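Small Rooms Above the Shop Floor

22 June 2023

The upper levels of older commercial buildings were seldom planned as places to work. They held stock, records and the furniture that no longer suited the rooms below. In the past several years, however, a growing share of these floors has returned to daily use, and the question of how to furnish them has become a practical concern for the organizations that occupy them.

Cirnell, which manages shared workrooms in former warehouses, now treats the upper landing as a room in its own right. Its furnishing guide, revised last November, devotes 28 pages to floors that are open to the level below. Riet Nijs, who wrote most of the guide, spent her early career fitting out public libraries and brought from that work a strong preference for restraint.

"An open landing is seen from two floors," Nijs said. "Whatever is placed there is furniture for the people upstairs and scenery for the people downstairs. We ask tenants to begin with one table and live with it for 3 weeks before adding a second piece."

The table is the subject of the longest chapter. The guide recommends a square top on plain straight legs, light in color where the floor is dark, and placed so that a person may walk around all sides. Tables pushed against a railing are discouraged. They invite people to set down cups and papers above a drop, and they make the railing difficult to clean.

Color is handled with similar care. Dark brown boards and black metalwork absorb a good deal of daylight, and white furniture restores some of it at little cost. Undik, a supplier of secondhand office furniture, reports that white tables leave its storeroom sooner than any other finish, although they are returned more often for scratches. A budget of 200 dollars is generally sufficient for a sound used table. A complete landing, including shelving and a side table, can be furnished for 1000 dollars.
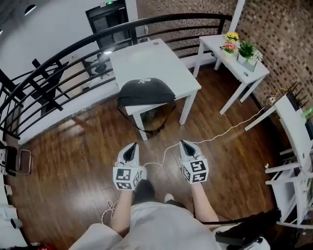 Should a small landing have a separate table for plants?

A separate table is worth the space where the main table is used for work. It keeps water and soil away from papers and equipment, and the pots need not be moved each time the surface is cleared.

Flowers perform well in such rooms for reasons that have little to do with fashion. Brick-textured walls, black railings and white shelving leave a landing with very few colors, and a group of yellow, pink and white flowers beside a leafy plant is enough to change its character. Heydari, the nursery that supplies several of the Cirnell buildings, advises tenants to keep the pots together on one surface and to place the tallest at the back. Single pots distributed along a railing are not permitted under the guide.

Bags present a more persistent difficulty. Where no hook or locker is provided, the work table becomes the place where a bag is hung or dropped, often with a strap trailing toward the floor. The guide calls for a row of hooks near the head of the stairs, at a height that keeps straps clear of the boards. At Gana, a converted seed warehouse with a particularly narrow landing, hooks were installed before the table was delivered.

Open shelving is the usual home for routers and similar devices. Its top shelf keeps them out of the way and within reach, and their lights can be checked from across the room. Cables should follow the wall. Where a cable must cross the floor for a task, the guide asks that it be coiled and put away at the end of the working day.

Copies of the furnishing guide are available to tenants at the front desk of each Cirnell building. The chapter on lighting is under revision.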